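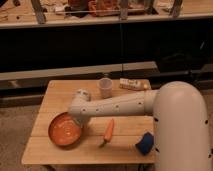

Where does everything go on a very small table?

Posted by Grethe Bjarnason, 23 August 2024

I have one small pale wood table and it is expected to be a kitchen. Things that live on it at the moment: an orange bowl, a see-through plastic cup, a little white box, something blue for wiping up, and whatever vegetable I'm working on, which tonight is a carrot. Each of these is reasonable on its own. Together they behave like relatives at a wedding.

I'd like to be able to cut something without first relocating the bowl. I have already tried the Trerkero stacking rack, which cost 42 dollars and took up more table than the things I put on it. No drilling, please. I rent, and my landlord at Plisov Court counts holes.
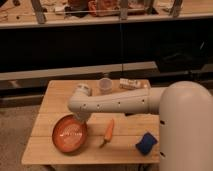 The top is made of boards with seams between them, so crumbs are also a consideration. They go in and they do not come out. I'd rather not cover it with a plastic cloth, as the wood is the only good-looking thing in the apartment, me included.

3 replies

Tuncay Keskin
You have a bowl problem. A shallow bowl takes up the space of a dinner plate and holds three lemons. Either put it to work — peelings go in it while you cook, then you empty it and wash it — or move it to a shelf. Mine was "decorative" for years, meaning it had keys in it.

Cup and box go along the back edge and stay there. The blue thing goes by the sink. If it lives on the table you will wipe around it forever. For the seams, use a dry toothbrush along the boards, then a barely damp cloth. Don't pour water on it and hope. I did that to a table in July and now it rocks.

mudroom_83
buy a bigger table

Ponach Pete
Seconding the toothbrush. A wooden toothpick works on old crumbs too, but go gently or you'll lift the finish.

I disagree about the bowl. Keep it on the left if you're right-handed, carrot in the middle, and slide the pieces straight in as you cut. I've cooked that way for eight years on a table no bigger than a chessboard with ambitions. Do get a cutting board, though. I notice you didn't list one.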